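Home About Bookings Rooms & Rates FAQ Contact

Frequently asked questions: hiring the Abernathy Room

The Abernathy Room is on the ground floor of the Zonisstead Community Centre. If your question isn't answered on this page, email the bookings desk.

How many people does the room hold?
The limit is 100 standing or 72 seated at tables. Children and babies count toward the total.

How far ahead can I book?
Up to 9 months. July fills early on account of the school holidays, so get in well before then if you want an afternoon.

What does it cost?
Rates are on the Rooms & Rates page. Community groups registered with the council pay the lower rate. A bond is charged on all bookings and goes back to your card within 9 business days of the inspection.

Can we bring our own food?
Yes. Outside caterers are fine too — send us their food business registration before the day. The kitchen has an oven, a fridge, a zip boiler and one long bench. There is no commercial dishwasher.

Is crockery included?
Plates, bowls and cutlery are included. Glassware is kept in the locked cupboard and has to be requested on the booking form. For children's parties we suggest bringing coloured plastic cups, which survive a fall off the table and are easy to tell apart. 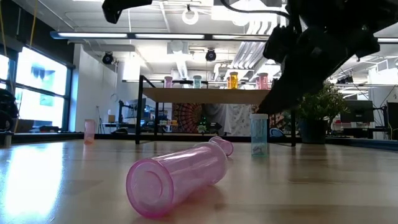
Can we have alcohol?
Yes, if it is served free to your guests. If you plan to sell it you need a licence, and we need a copy before we release the key.

What do we have to clean?
Wipe the tables, sweep the floor and take your rubbish to the bins behind the car park. Mopping is done by our cleaners. Please don't use spray polish on the timber tables.

Can we decorate?
Removable hooks and string are fine. No sticky tape on painted walls, no confetti and no helium balloons — they get caught in the ceiling fans.

Who do I talk to about access or parking?
Meron Mersha looks after access and parking. Wanda Kapoor handles invoices and bond refunds.

Last updated 2026-05-11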